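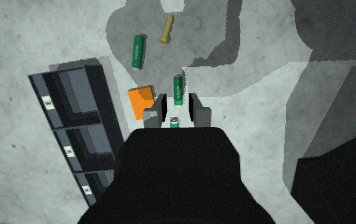 Batteries, a bolt and an orange block, with the bins on the left. Simulated bench.

My garage has a coffee can in it that I have been meaning to sort for six years. It holds bolts, dead batteries, good batteries, picture hooks, and the little plastic feet that came off a shelf. Every July I tip it out on the bench, look at it, and put everything back. So when people ask me whether robots can do chores yet, the coffee can is what I think of. I don't need a machine that cooks dinner. I want one that puts the batteries in one bin and the bolts in another.

I spent eleven years in the parts room at Schmieder before I moved to the office side, and sorting was most of the job. Returns came back from the floor in mixed trays. Somebody had to pick out what was still good and put it in the right labeled bin. A new hire could do it passably by lunch on the first day. We looked at automating it twice while I was there, and both times the quote was for a machine that handled one part, fed in one direction, and that was the end of the meeting.

What has changed is that the newer arms don't need the parts lined up. A camera looks at whatever is on the table and the software works out where to grab. Selvaraj Pathirana, who I worked with at Schmieder and who is now at Pronova, has been walking me through how this kind of task gets set up. Much of the early work is done in simulation, so you can scatter the parts again with a click and run it all night with no one picking things up off the floor.

The task sounds like nothing. There are a few loose things on a flat surface and a row of bins with labels. Put things where they go. Having watched a fair number of runs now, I would split it up like this.

Seeing the parts is mostly solved. Batteries and bolts don't look much alike, and the software seldom mixes them up. Hard shadows cause some trouble, but less than I expected.

Picking up is good on some shapes and poor on others. A block with flat sides is easy. A battery is a cylinder, and if the fingers come down a little off center it rolls. Then the arm has to look again and start over. A person does this without noticing. You trap the battery with a fingertip and carry on.

Crowding is worse. When two parts lie close together, one finger has to come down in the space between them, and a wide gripper needs more space than you would think. In my old parts room everything was close together.

Putting away is the part I underestimated. An open bin looks like a big target until you remember that the hand is big too, and it has to get in past the dividers, let go, and back out. The hand also blocks the view of the bin you care about, depending on where the camera sits.

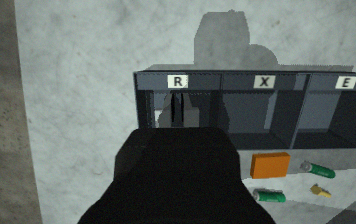
So can they do it yet?

On a shop floor, for one kind of job with a known list of parts, I think it is close. Selvaraj showed me a batch of 200 simulated attempts at a single pick and place, and 74 of them failed. That is too many for Schmieder. He says an earlier batch was a good deal worse, and I believe him. Simulation is also the kind version of the world. Nothing on a simulated bench is sticky, and real bolts come with oil on them.

At home I would say no. My can has things in it I can't name myself, and there is no label for "plastic foot, might need it." The cost doesn't work either. Iteck sells a set of 16 stacking bins that would fit on my bench, and I could fill them in an afternoon if I sat down and did it. An arm would have to be very cheap, or do a lot of other jobs around the house, before it beat that.

I do think the order will be shops first and houses a long way after. Shops can change the work to suit the machine — spread the parts out, fix the lighting, buy wider bins. We did the same thing for people all the time. Nobody is going to rebuild a kitchen drawer so an arm can reach into it.

Selvaraj is going to try the same setup with washers next. They lie flat, and I have trouble picking those up with my own fingernails. I'll write that one up when he has some runs to show me. The coffee can is still on the shelf.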